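Folding a thick sweater so it fits a shallow drawer
Laundry & Clothing Care, 3,201 views

Asa
I have a chunky knit sweater that ends up as a ball every time I fold it. The drawer is only 20 cm deep. I don't want to hang it and stretch the shoulders. How do you fold something this thick?

2 replies, oldest first

Yaa Appiah
Use the bed, not your lap. Spread the sweater face down and get the hem straight before you fold anything. The front and back edges of the ribbing should lie together. If one is off, the whole thing twists.
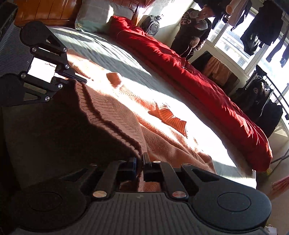 Salmon knit spread on the bed, with the ribbed hem held.

Then bring each side in toward the middle and lay the sleeves down along the back, one on top of the other. Fold up from the hem in thirds. Don't press down hard on the pile, it only springs back. If it still sits too high, fold in half once and roll it from the hem instead.

Kokkinos
I just roll mine. Takes up less room.

Asa
Thirds worked, thanks. The drawer shuts if I put the sweater in first and the T-shirts beside it.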